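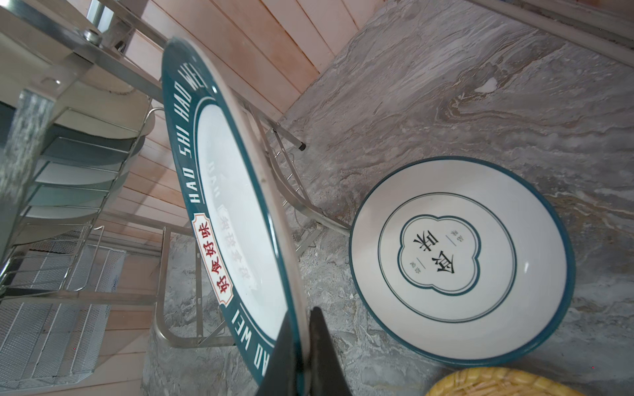
*Two of the teal-rim plates, HAO SHI HAO WEI lettering on the one standing up*

Rokby tableware open day, May. Typing this up on the train before I forget it all, so excuse the mess.

Doors at 10, I got in a bit after. Coffee, name sticker, coat on a hook. Then straight through to the sample room, which is what I came for. Restaurant plates mostly. Shelves of them, plus counters where you can pick things up and turn them over. I turned over a lot.

## The sample room

Best thing in there for me — the white and teal plates. Wide dark teal band, white capitals running round it, thin white line and then plain white center. Little cream label set in the rim with a scalloped red border and four red characters, 好食好味. Good food, good flavor, more or less. It's the same words as the lettering, so you get it twice.

The other one is quieter. Teal at the edge, a thin ring inside that, and a four-lobed emblem in the middle with two big black brushy characters. Tiny grey lines above and below them, too small for me without my glasses. I'd eat noodles off that one. The lettered one I'd hang on a wall.

Csenge Hajdu took our group round. Talks fast, knows everything. Her tip was look at the lip before you look at the pattern. On the lettered plate there's a pale strip on the outer edge that looks unglazed, and you can see faint backwards printing in the white part too, a ghostly HAO. I liked that more than I probly should.

## Decal room

Small, warm, smells like wet paper. Transfers get soaked, slid on, squeegeed flat. Curved lettering is the hard part, Csenge said — one wrinkle and the word leans. We each got to try on a seconds saucer. Mine leaned.

Asked about minimum orders. 100 pieces per pattern, 60 if you take one of the stock borders. Better than Posunmont, who never wrote back to me anyway.

## Kiln hall

Only got as far as the yellow line. Loud. Hertta Leinonen gave a talk on glaze but I was at the back and caught maybe half of it. Something about teal being fussy, coming out greener on the bottom shelves. Handout is in my bag, will type it up later.

## Seconds shop

Cash only!! Wish the flyer had said. Had enough for 5 side plates, plain white, one with a pinhole. No teal ones out.

Sandwiches were fine. Parking at the Rankin lot is free but it's a walk, bring a box with handles. Semer has thier own day later in the year, signup sheet was by the door and I put us both down.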